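Notebook Runs Parts People Search

Ustico bench book
December, started 7:40 in the morning, finished over a cold lunch

Tea made, heater on, and I'm writing this up before the day gets away from me, as it did last time. We're into the break room part of the Ustico work now. I know a few people at the Lund end thought we should have stayed with the storeroom, where everything is on a shelf and behaves itself, but the storeroom was never what wore anybody out. It's the end-of-day reset that does it, the cups and the chairs and the bits left under tables, and that has been Guðlaug Toft's job (along with four other jobs) for as long as I've worked here.

I sat with her yesterday for a good long while and I'm glad I did. I'd gone in with my list of tasks all neatly ranked by how hard they are for the arm, and she went through it with a pencil and ranked them by how much she minds them, and the two lists have very little to do with each other! Wiping the counter, which I had down as a prize, she likes. She puts the radio on. It's the bending she'd happily never do again, looking under things and behind things, and going back for the one she missed.
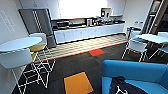 So the bending goes to the top of the list and the counter stays hers, at least until she tells us otherwise. I've written that into the plan in so many words, and I'd ask whoever edits the plan after me to leave it there. Tanveer Abbasi was a bit crestfallen, having put a lot of care into the wiping motion, but he took it well and says most of it can be reused for the long table at Pristach.

The other thing she raised was the hours. If the machine does the reset in the evening, does her shift end earlier, and does her pay go with it? I didn't know, and I said so. I've since asked upstairs and been told her hours stay as they are through the trial, which I've asked to have in writing. After the trial is anybody's guess. I don't like asking someone to teach a machine her job while that's hanging about, and I'd sooner have it settled before spring than be apologetic about it in the hallway every morning.

Now, under the tables. We'd drawn them in the map as a slab on legs, a very tidy picture, and of course a table from below has all sorts going on. There are the bars and the leg joint to get past, there's a cable through the grommet, and somebody's black fabric may be hanging down over a bar as well. The planner has to treat cloth as something you go around and leave be. It isn't litter, and Guðlaug was very firm that nothing of anyone's gets moved without a person there.
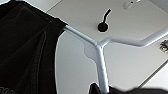

Photo: wrist camera, Ustico project. Please ask before reusing.

Tanveer's suggestion is to slow right down once the fingers are below the edge of the top, and to give the leg a wider berth than the software thinks it needs. I agree with him. Cables get a keep-out zone too. He wants it 3 fingers wide (his fingers, not the gripper's, so I've asked him for it in millimetres).

We've now got 1292 tries in the practice log and 980 marked good, and I'd caution everyone against getting too fond of that second figure. Those marks were ours. I gave Guðlaug a stretch of the log to mark herself and she was a harder grader, particularly on chairs put back crooked. Her marks are the ones I'd like us to use from here on.

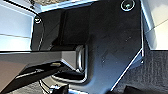 Maintenance is the part of all this that lands on people and never makes it onto the slides. A machine that saves Guðlaug her bending still needs somebody to look it over before it goes out, and at the moment that's me with a flashlight, on my knees on the carpet, doing some bending of my own. I've started a wear sheet for the gripper. The black plate has faint scuffs and little scratches in its lower right area, and I've put those down as the starting point so we can tell new ones from old. Both screw heads on that face go on the sheet as well, to be checked by hand and initialled. It should take nearly 2 minutes once you know what you're after, and I've asked that it be counted as work time, whoever ends up doing it.

Still to do:
Rename the task list so it uses Guðlaug's words. "Secondary surface restoration" was mine and I'm sorry.
Stop button at a height she can reach without stretching. Drilden have quoted for the longer lead.
Find out who covers when she's on holiday, and show them how to switch it off before showing them anything else.
Ask Tanveer about the noise. People eat in there.

Guðlaug has offered to come along on the next evening run, and I've said yes please, and that I'd bring the cinnamon buns.

Ustico bench book, workshop pages | Contact: leave a note in the workshop tray | © Ustico project | Back to top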